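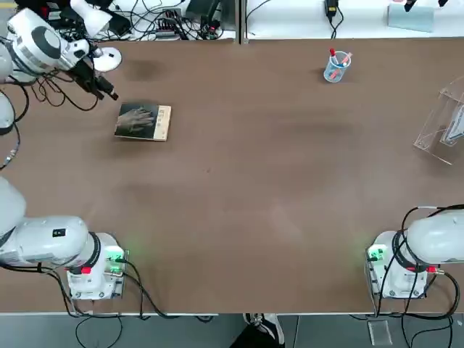

Print this thread | E-mail this thread

Book won't stay open on the table – grain or glue?

Unai Lorente wrote:
I have 50 copies of a workshop manual back from the binder. It runs to 128 pages on Ellden uncoated, perfect bound with hot-melt. Left open on a table, it closes itself unless it is near the middle. The previous run, same page size and same stock, stayed open from the second chapter onwards. The binder says the glue is unchanged. Is there a test I can do without taking a copy apart?

Mawar Wijaya wrote:
Check the grain first. Tear a page from the top edge down, then another from the side inwards. The straighter tear follows the grain. If it runs across the page and not parallel to the spine, the leaves will act like springs whatever glue was used.

Unai Lorente wrote:
Tore two pages from a spoiled copy. The clean tear is the one from the side. So the grain is across, I take it.

Perihan Gündoğdu wrote:
I would not stop there. Tear tests on uncoated stock can mislead if the sheet is heavily filled. Cut two strips, one in each direction, hold them together at one end and let them hang out sideways. The one that droops more is cut across the grain. Hot-melt is stiff in any case – a thick layer will close a short book even with the grain right.

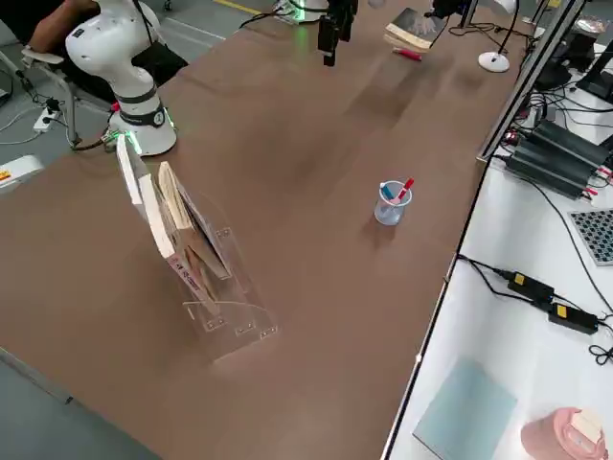
Katia Sanna wrote:
Disagree about the glue. We had the same job done in Carretero hot-melt and in cold glue, and with cross-grain paper both versions shut themselves. Cold glue only helped once the sheets had been ordered the right way round. Ask the printer whether the parent sheet changed. A different press size often means the pages get turned on the sheet to save waste.

Perihan Gündoğdu wrote:
One job on one paper is not much to go on. What was the spine thickness?

Katia Sanna wrote:
Thinner than his, I admit. I don't have the figure.

Unai Lorente wrote:
Strip test agrees with the tear test. The printer confirms that the sheet size changed in July. For the reprint I am asking for long grain, sewn in 4 sections, with cold glue on the spine. The cover stays as it is.

Mawar Wijaya wrote:
Put the grain direction on the order in writing, for the cover as well.

Last updated: July

Contact us | Copyright Jinwood Print and Binding Forum | Back to top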